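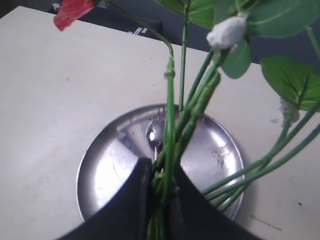
1/ What the table-prep arm changed at our place, for the people who work next to it

Stems, a steel plate, a spoon. A lot of our work is this: artificial arrangements and tableware set out for rental orders at the Povcombe warehouse. The arm started in November. I run the second prep line and I've kept notes.

2/ Job split before: one person picks, one person sets, one person checks. Job split now: the arm picks and places, one person loads and checks. The third person moved to repairs. No one was let go. Two people did ask for a transfer to delivery and got it.

3/ Artificial stems are a bad item for a gripper. They splay. You close on the bundle, and the leaves and flower heads go wherever they want, well outside the width of the fingers. The planner only cares about the part it's holding. The person loading has to care about the rest.

4/ So the loader's job is mostly spacing. Leave a gap between plates or a trailing leaf drags the next one over. This was not in the Vusent training. Driss Zaki worked it out in his first week and wrote it on tape along the bench. The tape is now the procedure.

5/ Metal plates are the other problem. Glare. When the overhead lights are on full, the arm is less sure where the rim is and stops to ask. We dimmed one bank of lights over the line. Stops went from 11 a shift to 2. The checkers then complained they couldn't see smudges, and they were right. They have a desk lamp now.

6/ On smudges: the arm does not see them. A scuffed plate and a clean plate are both a plate. Checking takes longer per item than it used to, and the shift target was set as if it took less time. We raised this with El Idrissi (our site lead, very fair) and the target came down to 89 place settings.

7/ Physical side. Less reaching, fewer sore shoulders. More standing in one spot. I'd like mats. I have asked for mats.

8/ Social side. The old line talked all day. Now there are 7 of us spread over the floor and you pair up with a screen. Breaks are staggered so the arm keeps running. I'd reverse that one first. Cost of stopping for a shared break is small and I've sent the numbers up.

9/ Pay. Loaders who can clear a stop without calling Flirker support get a higher grade. That took a while to agree and it should have been settled before the arm was switched on. If you're on a site that's getting one, ask about grading early and get it in writing.

10/ Still open: who signs for a damaged arrangement when the arm bent it and a person passed it. Currently the person. We're contesting that. Will add to this thread when there's an answer.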